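Category: Meeting minutes / Learning from demonstration

Gellum project – method meeting
9 May 2018, Lerden lab, small meeting room
Present: the Gellum group, two guests from Nuvunix on the phone for items 1 to 3

1. Last meeting's minutes

Approved with one fix. The tip spacing question was put down as closed. It is still open and comes back under item 4.

2. Where the cloth demonstrations stand

We passed 2000 usable demonstrations with the hand-held gripper last week, which made for a very cheerful start to the meeting! The target is still 3000 before the August freeze. Folding and flattening are well covered. Picking up a cloth from a heap is behind, mostly because each one takes longer to set up and people keep drifting back to the folding station.

Nuvunix asked if the target could come down. The group would like to keep it. The learning curve is still going up between the last two checkpoints, and it would be a shame to stop while it climbs.

3. Result: training with blurred frames left in

This was the big item and it took most of the hour. Until now we have thrown out any frame above the blur limit before training. Two versions of the Obi policy were trained on the same demonstrations, one with the filter on and one with every frame kept. Each was then run on the arm for 130 grasp attempts, using the same cloths in the same order.

The version with all frames kept did better, and the gap was widest on crumpled cloth. Very exciting – most of us had bet the other way. The best guess in the room is that the filter was cutting out the fast part of the approach, so the policy hardly ever saw the last stretch before the fingers reach the fabric. We don't know that yet. Someone pointed out that the filtered set is also smaller, so part of the gain could be plain quantity. Fair point, and it needs its own run.

Nuvunix wondered if patterned cloth is carrying the result, as a strong print gives the network something to hold on to even in a smeared frame. We looked at a frame of the citrus print cloth that the old filter would have dropped. The finger edges have doubled outlines, but the slices are still easy to pick out on the pale green, and a strip of cloth shows between the tips.

Agreed: the filter stays off for now. We repeat the comparison with a size-matched set, and again on plain cloth only.

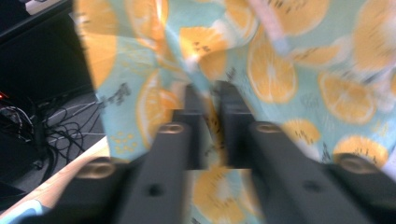 4. Tip spacing

Still open. A wider starting gap gives the camera more cloth to see between the tips, a narrower one makes thin hems easier to pinch. We will record 300 demonstrations at each of two settings and stop arguing about it until they are in.

5. Actions

– Build the size-matched training set and start the run (Obi team)
– Pick the plain cloths and wash them once before recording
– Move one recording slot per day from folding to heap pickup
– Send Nuvunix the per-cloth success table, with the crumpled and flat starts split out
– Write the spacing protocol on the wall sheet at the recording station

Next meeting: same room, after the size-matched run is done.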